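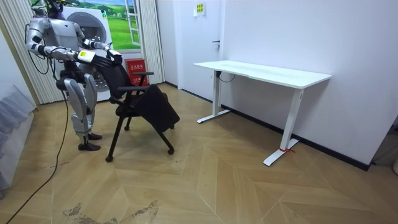 The Zoto Meng 2 is an Android smartphone made by Zoto, a handset maker based in Ustimholm. It was released in November as the successor to the original Meng and is sold in two storage versions. The phone weighs 182 grams less than its dock and case combined – a bundle of 482 grams – and has a removable back cover. Early firmware limited the processor under sustained load; an update later lifted the limit.

Related articles
Zoto Meng
Zoto Rinmont
Rinmont 91
List of Zoto devices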